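News from the packing corner

Since the beginning of August our small group at Torholm has a new task to teach, and several readers of this newsletter asked me to write how it is going. The task has the working name Huderby, after the village where Yamila Navarrete grew up, and it is easy to explain: the arm must take things out of a shipping box, and later it must also put them back. To explain it is easy. To collect good examples of it takes much patience.

We now have 772 recorded examples. Each one is made by a person who guides the arm from the start position until the item is released on the table. The cameras and the joint positions are stored together, and afterwards a second person watches the recording and decides if it is kept. Ulises Ulloa wrote the rules for keeping. A recording is refused if the operator stops for a long time in the middle, if the item falls, or if the fingers push the box out of its place.

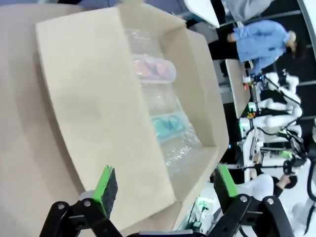

Bubble wrap is the material that gives us the most work. It moves when the fingers come near, it makes bright reflections, and sometimes it covers the item which we want to grasp. In our first collection, the one from December, we had only boxes without any filling, and the model which we trained on those examples closed its fingers on the plastic again and again. So for Huderby we decided that a large part of the examples must have wrapping, and that the operators should also show how to push it gently to the side before they grasp.

We also changed how we prepare the box between two recordings. Before, the same person recorded and prepared, and without wanting it we all placed the items in the way we like to pick them. Now a colleague prepares the box while the operator looks away – a little bit childish, perhaps, but the examples became more different from each other. The box itself is turned after every 6 recordings, and the flaps may stay as they fall.

Of the last group, 46 recordings were refused, most of them for long pauses. I think this number is too high, and I believe the reason is tired operators. From next week nobody will guide the arm for more than one hour without a break. Please respect this also if you feel fresh.

The people from Collet will visit us when the collection is finished, and they will bring their own boxes, which the model has never met. Until then we need three more operators. Experience is not necessary, we can teach you in one afternoon. If you have interest, please write to Yamila, or put your name on the list beside the Jindo cabinet.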